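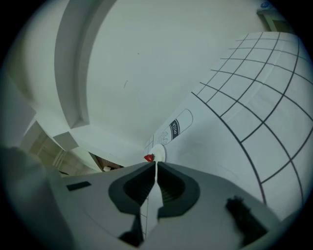 Black grid on white. The red bit in front is what I'm worried about.

Grid print tablecloth, loose corner and strawberry stains
1757 views, 9 replies

uschevch_table
I look after the main table in our shared room and in May I put a new cloth on it. White background, thin dark grid lines, and an oval with brown donuts printed along the front edge. I bought it from Jornero because the old plain one showed every crease.

Two questions. First, the left corner hangs loose and I can't get it to look tidy. The cloth is 90 inches long and the table is shorter than I thought when I ordered. Second, people keep putting fruit on it. Strawberries mostly, on the little round plates, and they go right by the edge where somebody is going to catch them with a sleeve. Is a grid print harder to get red juice out of? I don't want to fade the lines.

– Svitlana Shevchuk

plainhem
For the corner, fold the extra under itself like you're making a bed and put one clip on the underside of the table top. Takes a minute. If you pull it tight from one side only, the grid goes crooked and then that's all you see.

oldsideboard
I'd go the other way and cut it. Clips work loose. Measure the drop on all four sides, mark it with chalk, cut and hem. The nice thing about a grid is you already have a straight line to cut along.

plainhem
Only if the print is square to the edge of the cloth. A lot of them aren't. I had a checked one where the lines wandered off by a full square from one end to the other. If I'd cut along the line I would have ended up with a wedge.

oldsideboard
Then it was a bad print and you should have sent it back.

Upendo Massawe
On the stains: cold water from the back of the fabric as soon as you can, then dish soap, then leave it alone for half an hour. Do not use hot water first. I've washed strawberry and cherry out of printed cotton plenty of times and the print was fine. What takes the lines off is bleach and scrubbing with a brush.

What is it made of? If it's coated you just wipe it and you're done.

uschevch_table
The label only says Jornero and a wash symbol I don't recognize. It feels like fabric to me but it might have a finish on it. I'll try a drop of water tonight and see if it soaks in.
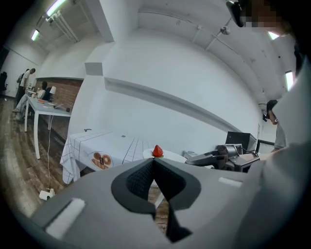
As for cutting, I'm not sure I want to. The donuts are on the front edge, so whatever I take off has to come from the back or the sides, and I'd like to be able to use the cloth on the longer table from Utura if we ever get it in here. So I'm leaning toward the fold. The small plates I could swap for something with a rim. The ones we have now sit close to the edge because people want the middle for other things.

kettle_and_tin
Get the plates with a rim. Also put a strip of rug gripper under the cloth. It keeps the whole thing from creeping toward whoever is leaning on it. Ours used to move a couple of inches by lunch.

oldsideboard
Rug gripper leaves marks on a painted table. I had it stick to a white Jevwood top and I was picking it off with a fingernail for a week. A folded cotton blanket under the cloth does the same job and makes less noise when you set a plate down.

kettle_and_tin
Depends on the gripper. The felt kind doesn't stick. But sure, a blanket works if you have one the right size.

Upendo Massawe
A blanket will also soak up the juice if it goes through, and then you have two things to wash. I'd still use one. Just keep a thin one for that.

Test the soap on the back hem before you use it near the donuts – brown prints can bleed even when black ones don't.

uschevch_table
Water test done. It soaked in after a minute or so, so no coating. I folded the corner under and clipped it the way plainhem said and it's flat for now. I'll look for a thin blanket next. If anyone knows a rimmed plate that stacks, about saucer size, please post it. The ones from Saxena look right but they only come in a big set and I need four.

Comments (9) Shares (3)
Contact us | Terms of use | Copyright the forum and its posters | Back to top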